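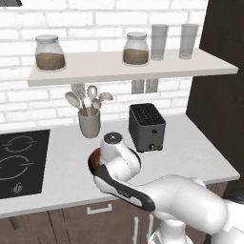
Ticket 2188 – Beschaffung Greifer/Arm Küchenzelle, Budgetfreigabe hängt
Status: offen, wartet auf Einkauf
Gemeldet von: Jaime Sampaio
Standort: Dunby, Projekt Lovungate

Problem
Angebot Muvville liegt vor, Freigabe geht nicht durch. System meldet "Position ohne Kostenstelle". Kostenstelle ist aber drin, zweimal geprüft. Brauchen den Arm bis Juni, sonst verschiebt sich der ganze Aufbau.

08:40
Kostenstelle neu eingetragen, gespeichert, Fehler kommt wieder. Angebot als Ganzes hochgeladen, gleicher Fehler. Browser gewechselt, nix.

09:15
Rückruf Einkauf: der Arm läuft als Anlage, die Fingerpads als Verbrauch, darf nicht in eine Bestellung. Also splitten. Muvville muss dafür zwei Angebote schreiben, Mail ist raus.

10:05
Nebenfrage vom Einkauf: reicht der Standardgreifer oder brauchen wir den breiten von Muñoz? Preisunterschied 223 Euro pro Stück, netto. Vor Bestellung in der Simulation klären, kostet ja nichts außer Rechenzeit. Küche steht schon drin, Kochfeld, Toaster, Regal mit Gläsern. Reichweite über die Arbeitsplatte bitte mitprüfen, danach richtet sich die Sockelhöhe und die muss auch ins Budget.

11:30
Ansicht vom Greifer aus angeschaut. Rundes braunes Teil mit schwarzem Rand, von nahem, im Verhältnis zum Fingerabstand ziemlich groß. Daneben links was Hohes, Kastiges, sieht nach Verpackung aus. Zum freien Platz drumherum kann ich aus einem Bild nichts Verbindliches sagen. Öffnungsweite bitte aus dem Datenblatt nehmen, nicht schätzen!! Einkauf will eine Zahl.

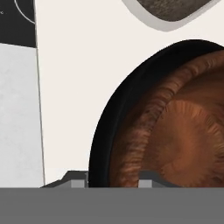 Offene Punkte
- Öffnungsweite Standard und breit gegenüberstellen, Maße vom runden Teil aus dem Modell holen (Jaime)
- Ersatzpads: 6 Sätze einplanen, nicht 2 wie im Angebot. Lieferzeit steht nirgends, nachfragen
- Sockel: eigenes Angebot oder Werkstatt Dunby? Werkstatt wär billiger, hat aber grad keine Luft
- Wartungsvertrag erstmal rauslassen, kann man laut Muvville nachbuchen. Schriftlich geben lassen
- Transportkosten fehlen komplett im Angebot

14:20
Muvville hat geantwortet, die getrennten Angebote kommen morgen. Preis bleibt angeblich gleich. Rabatt galt aber für die Gesamtbestellung, steht so im Kleingedruckten, also nochmal nachgehakt. Ohne Rabatt müsen wir die Freigabegrenze neu anschauen.

14:50
Einkauf legt die Anlage schonmal vor, Nummer folgt. Ticket bitte nicht schließen, war letztes mal auch so und dann ging alles von vorne los.

Nächster Schritt: Entscheidung Greifer, dann Bestellung Teil 1 raus. Pads hinterher.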